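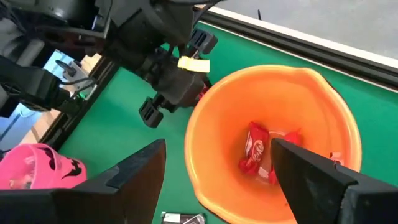

Minttu Eskola wrote:
> Can someone settle the question of candy wrappers and chip bags? The Ferik
> leaflet says "plastic film" goes in the yellow bag, my neighbor says they
> don't want anything shiny, and I have been putting all of it in the trash
> to be safe. Also, is the drop-off on Priltau Road still open on Saturdays?

Minttu, your neighbor is mostly right. I called Ferik before the holidays and wrote down what they told me.

The yellow bag is for film that is one material all the way through. Bread bags, the wrap from paper towels, produce bags, dry cleaning covers. Tear off paper labels if they come off easily and leave them if they don't.

Candy wrappers go in the trash. Same with chip bags, granola bar wrappers and coffee pouches. Many of them are two or three layers stuck together, and the woman on the phone said the line can't pull them apart. Size is the other trouble. Anything smaller than a playing card drops through the screens, so even a plain clear wrapper from a hard candy isn't worth bagging.

The scrunch test in the old leaflet (squeeze it, see if it springs back) was dropped in July. It was meant for foil and people were using it for everything.

Hard plastic is separate again. Tubs and bottles go in the blue cart. Buckets don't, whatever the number on the bottom – take those to the drop-off, handle removed if it is metal.

About the drop-off: new hours start 1 January 2019. Saturdays stay, but it closes at 12 now. The limit is 20 bags per visit, which should only matter to those of you who save up all winter. Enter from the Ghauri Street side. The other gate is locked while they fix the drain.

One more thing for the people in the Stirance building. Your shared container was refused twice last fall, both times for food in the yellow bags. It has to be empty and dry. A rinse is enough for most things, and greasy film should go in the trash. A refused pickup costs the building 600, and that comes out of the same account as the snow removal.

I have a few of the new leaflets left and can drop one in your mailbox, Minttu. If anyone else wants one, write to me off the list.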